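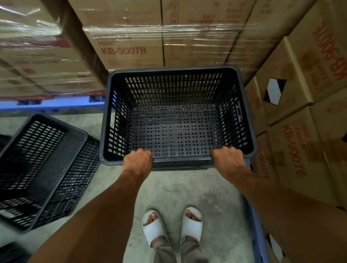

Warehouse Firm Etden Says Robots Are Not Ready for the Floor, Publishes Its Reasons

July. For release at 9 a.m.

Etden, a contract storage and packing company, today published the results of an in-house review of robot systems for small warehouse jobs. The company will not be buying any this year. It looked at 3 systems, saw 2 of them run on its own floor, and found that neither could get through an ordinary shift without a person standing next to it.

The review covered the work that fills the gaps between the big jobs: picking up an empty basket and carrying it down an aisle, moving a carton that was left in the wrong spot, cutting stretch film off a pallet, turning a box so its label faces out. Sales material for these machines tends to show one such task, done once, in a clean room with good lighting. Etden asked for the same task done 30 times in a row in a working aisle.

"We kept hearing that the hard part was solved," said Lizeth Alvarado, operations manager at Etden. "Then the machine met shrink wrap. It would see the shine off the film and stop, and somebody had to walk over and restart it. I already pay somebody to walk over. That person can also carry the basket."

Plastic baskets with slotted or perforated sides caused more trouble than the company expected. A worker takes hold of the rim without looking. Both systems tested on site were slow to settle on a grip, and one of them repeatedly closed on the wall of the basket below the rim. Vendor staff put this down to the holes, which let the floor show through and make the edges harder to find. Etden accepts the explanation. It also notes that the baskets it uses are a common type and that it has no plans to replace them to suit a machine.
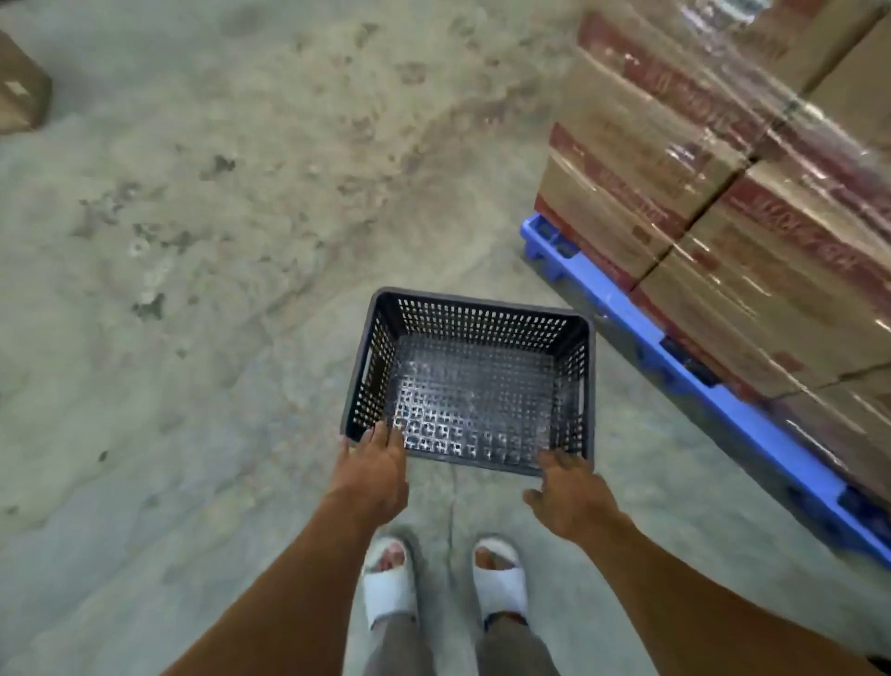

Perforated crate carried by hand beside a wrapped pallet load.

Floor condition was the second problem. Concrete in a working building has stains, scuffs and old repairs, and the vendors asked for sections to be cleaned and marked with tape before each run. The tape did not last. One vendor suggested a coated floor, at Etden's expense.

The third system, offered under the name Plullell, was never run on site. Its maker supplied a video and a price. Etden asked whether the video had been sped up and whether anyone was steering the arm from another room. The reply answered the first question (yes) and left out the second. The company has marked that system as not reviewed.

"I would like one of these things to work," said Eusebio Agudelo, who supervises receiving and wrote most of the report. "My back would like it too. But I've been told 'next year' for long enough that I want to see it lift a crate, set it down, and go get the other one, with the vendor's people out in the parking lot."

The report gives credit where the authors think it is due. Conveyors, pallet wrappers and label printers have paid for themselves at Etden, and the company plans to keep spending on them. Fixed machines doing one fixed job are old news in a trade that was already using powered conveyors when the company's main building went up in 1912. What the review questions is the claim that a general-purpose machine can now take over the loose, changing chores between those stations.

It is equally doubtful about the home versions being promoted under the same banner. A living room has more clutter than a warehouse aisle and no shift supervisor, and the authors say they would want to see a laundry basket carried up a flight of stairs before taking any order date seriously.

Etden will repeat the test when a vendor agrees in writing to its terms: 30 runs, no floor preparation, no remote operator, and Etden's own baskets and cartons. One firm, Brynjólfsdóttir, has asked for a copy of the terms. It has not yet agreed to them.

The full report, filed under the project name Gonero, is available on request from the Etden front office. Site visits for press can be arranged through Lizeth Alvarado.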